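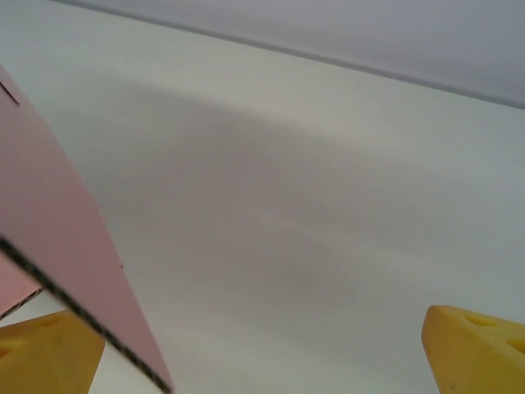
Re: Wrist view only vs. wrist + overhead on the box flap task

Category: Manipulation / Learning from demonstration

Hi all,

Replying to Temitope's questions from earlier in the thread.

Temitope Bassey wrote:
> Thanks for the Sindora numbers. Two things I couldn't work out from
> your note. Did the wrist-only policy see the same demonstrations as
> the two-camera one? And what counts as a failure when the cardboard
> fills the view? We had a lot of trouble with that on Mumano and ended
> up throwing those episodes out.

Yes, same demonstrations. We collected 200 by teleoperation and trained both policies on all of them, with the overhead stream dropped for the wrist-only run. Same number of training steps, same action chunk of 16.

Each policy then got 38 trials. The two-camera policy closed the flap in 74 per cent of them. Wrist-only was behind it, and most of the gap came from the approach. Once a flap was properly between the fingers the two behaved much the same.

On your second question, we kept those episodes in. The frame at the top is typical of the hard ones. The pink panel lies over part of the left finger, the right finger is in the clear with white surface between it and the cardboard, and there's a soft grey shadow across the middle. The cut edge of the cardboard is the best cue the policy has for where the panel stops. We score a trial as a failure if the flap isn't down when the time limit runs out, whatever the camera could or couldn't see.

Arash tried masking the fingers out of the wrist image, on the theory that yellow in both lower corners was soaking up attention. It made things worse. My guess is that the policy judges distance partly from how the cardboard overlaps the finger, but we haven't tested that.

Still to do: randomize the colour of the boxes, and repeat the wrist-only run with a second seed. Snežana is setting up the first of those and should have it going in September. If you still have the Mumano episodes you threw out, I'd like to run our scoring over them.

Cheers,
Wiroj Rojanasak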